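Teaching the Hand: Vira Ivanyshyn on Teleoperation at Plillent
08/04/2025

Vira Ivanyshyn runs the demonstration group at Plillent, where operators steer a humanoid through household and hotel tasks by remote control. The recordings train a policy the team calls Kiani. We spoke about what makes a recording usable.

Her group began with kinesthetic teaching, meaning a person grips the arm and moves it through the task. "It works for the arm," Ivanyshyn said. "For a hand with segmented fingers it's poor. You can't push five fingers and a wrist at once, and your own body blocks the head camera." The switch to gloves and a headset came in September. Kinesthetic sessions are still used to set start poses.

A session is 24 episodes of one task, with a break after 16. Operators see only the head camera view and feel no contact force, so they judge a grasp by eye. Bedside tasks are the current block: approach the table, reach for an item, lift, replace. The telephone is the item she discusses most.

"The handset is easy to close on and hard to put back," she said. "The cord pulls on it, and the cradle accepts it in one orientation. With a remote control you have more freedom, but if it's on a lower shelf the tabletop hides part of it, and the wrist has to come in flat." 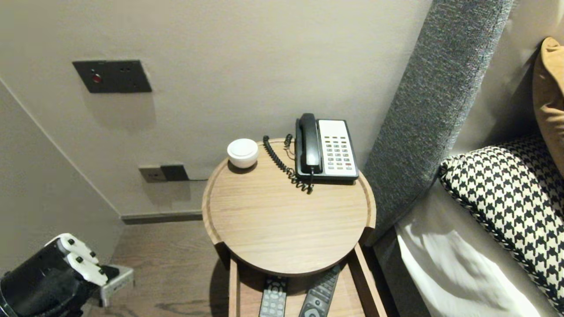
Sólveig Fogh disagrees on the value of the lower shelf. In her view the operator ends up guessing at depth there, and a policy trained on guesses will copy the hesitation along with the motion. She would leave the shelf out until the wrist camera is fitted.

Ivanyshyn keeps those episodes but tags them. Of the last 29 shelf reaches, 3 were discarded for contact with the table rim — the others went in with a lower weight.

On latency, she was brief. "Operators adapt to a constant delay. They don't adapt to one that changes." The link software, Grellix, therefore pads every command to a fixed interval. The next block covers light switches and wall plates.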